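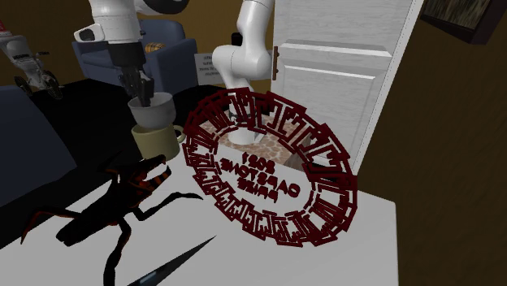 Eyerusalem Araya
Lecture notes, Work and Automation, session 4
February 18, 2020

Case: the dish return at Mulville

Please read these notes before the session and bring the Ernex text from last time. We will need its table of job tasks.

1. The workplace

Mulville is a company restaurant that serves lunch for three office buildings. On a full day 3,240 pieces of tableware come back to the kitchen. In the kitchen there are 17 employees, and four of them work at the dish return. Their work is to take bowls, mugs and plates from the trays, remove what is left in them, and place them in the racks for the washing machine. It is standing work and the wrists suffer from it.

The management has decided to put one robot arm at the return, for bowls and mugs only. Plates stay with the people. The supplier is Ernari, and the control program is called Lemma.

2. The task as the robot meets it

The arm is first tested in simulation, where a wrong grip breaks nothing. The task looks small: a two-fingered gripper comes down over a bowl, one finger goes inside the rim, and the bowl has to be lifted. A mug stands close to it. For a person this is no problem at all. For the arm, the rim, the wall of the bowl and the handle of the mug are each a separate question, and other objects on the table make the question harder.

I ask you to notice how much knowledge is in this one movement. The workers at the return told me that they feel with the thumb if a bowl is chipped, and they put it aside without looking. This was in no job description. When the task was written down for Lemma, it was forgotten, and one worker had to say it in the meeting.

3. What changes for the employees

In the trial month, March of last year, the arm handled 1,981 pieces without help. In 438 other cases it stopped and a person had to come. A stop is short, but it arrives in the middle of something else. The workers said that the day became lighter for the arms and heavier for the head. One of them said: "Before, I was tired at three o'clock. Now I am tired of listening for the signal."

The four jobs at the return still exist, with different content. Two people now do plates and the stops of the robot. One person moved to food preparation, which she had asked for already earlier. The fourth is trained to correct the grips in Lemma — she marks on a screen where the fingers should go. Her pay was not changed for the first half year. The union representative finds this wrong, and I think we should discuss it.

Also the talk has changed. At the old return, people stood opposite each other. The arm now takes one side of the table, and those who work there have less company. In the plan of the supplier this side was drawn as free space.

4. Terms for this session

Residual task: the part of the work which remains for people after automation, often because it was difficult to describe.

Tacit knowledge: what a worker knows how to do but has never been asked to explain.

Supervision load: the attention a machine needs from people while it works by itself.

5. To prepare

Choose one task from a job that you have had yourself. Write down every step, and give the list to somebody who has never done this job. Ask this person to tell you where they would get stuck. One page is enough.

Then answer in a few lines: who at Mulville should decide how many stops are acceptable in one shift? Use the case of the chipped bowls in your answer.

Pages are handed in at the beginning of session 5. If you write by hand, please leave a margin for my comments.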